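Farkum council drops the guidance on trans pupils - what now?

Local Politics > Farkum and district
Started by millbrook_lad, 28 December 2022

millbrook_lad
For anyone who missed it before the break, the council voted to withdraw the schools guidance on trans and non-binary pupils. It was adopted in May. The vote was 17 to 13 in a chamber with 30 seats, so it wasn't close to unanimous whatever the leader's statement says. The schools get nothing in its place until a new draft is written, and there's no date for that. My daughter is at Serkeck High and uses a different name from the one on her birth certificate. I'd like to know whether the register changes back in January.

Tansy_R
Sorry to hear that. The withdrawal doesn't order schools to do anything. It takes away the council's advice, so each head decides. Email the head now and ask for the answer in writing.

oldsignalbox
I supported the vote and I'll say so. I have nothing against your daughter. My objection was to the part about not telling parents. A school shouldn't keep something like that from a family.

Tansy_R
The guidance said staff should talk to the pupil first and involve parents unless there was a risk to the child. It's paragraph four. I have a printed copy.

oldsignalbox
And who judges the risk? A form tutor with a class to teach. That was the whole problem with it.

Phong Vũ
I spoke at the meeting so I'll add what I know. The consultation had 402 responses. The officer's report says most of them wanted the guidance kept with changes, and the parents section was the part people most wanted changed. Councillors had an amendment in front of them that would have done it. They voted the amendment down and then voted to withdraw the lot.

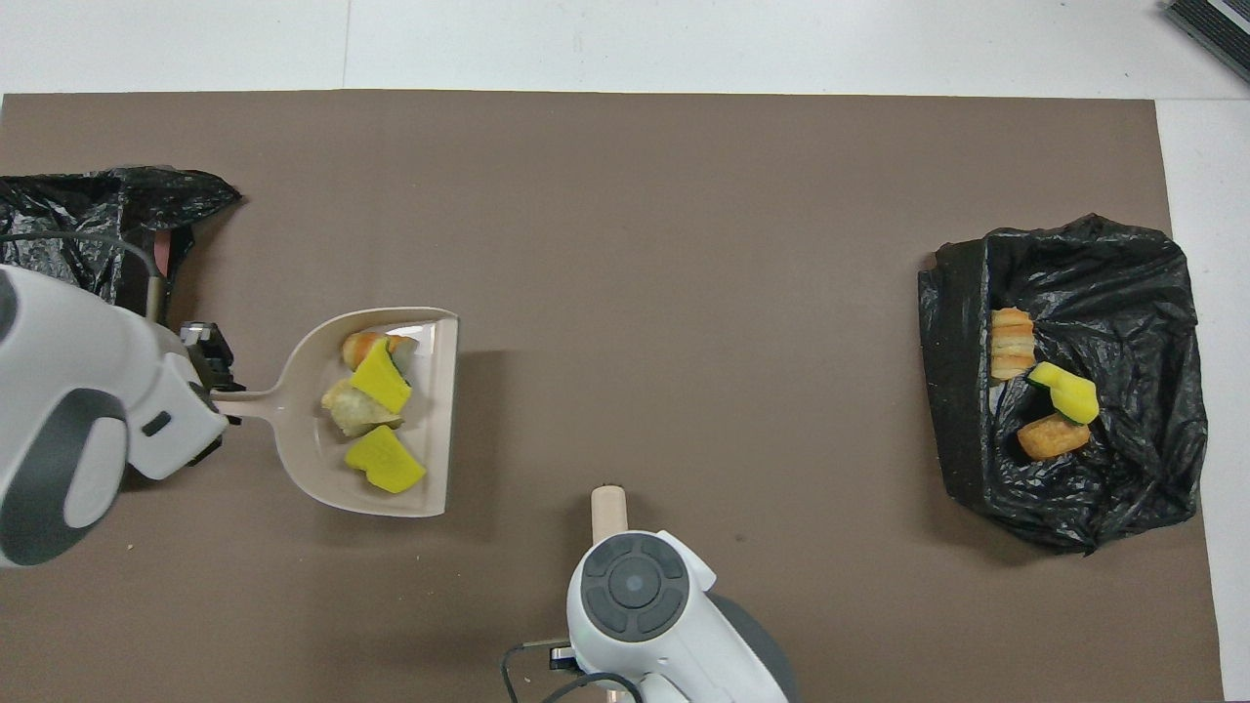
I don't agree with oldsignalbox on much of this but his point could have been dealt with by that amendment. There was no need to take out the pages on bullying and name changes on registers as well. Those pages were used every week by the school offices, and I know two that have already asked the council what they should be doing.

oldsignalbox
I didn't know about the amendment. It wasn't in the Lusitz report of the meeting. I'd probably have been content with it.

kerbside
Can I ask what this costs? Paying officers to write it, paying them to consult on it, then binning it. The buses to Chang were cut for less.

millbrook_lad
Please start another thread for the buses.

kerbside
It's council money, same subject.

Tansy_R
It isn't. For the OP, the Equality Act still applies whatever the council votes. Schools can't ignore it. Whether a particular decision breaks it depends on the facts, so get advice if the head says no.

dot_m
There's a petition to bring the guidance back while the new one is written. 80 names when I signed last night. They have paper copies at the library in Serkeck too.

oldsignalbox
I won't be signing that as worded. If it asked for the guidance back with the amendment I'd think about it.

Phong Vũ
The wording can be changed before it goes in. Send me a message with what you'd want it to say and I'll pass it on.

millbrook_lad
Emailed the head this morning. Automatic reply, back in January. I'll post when I hear.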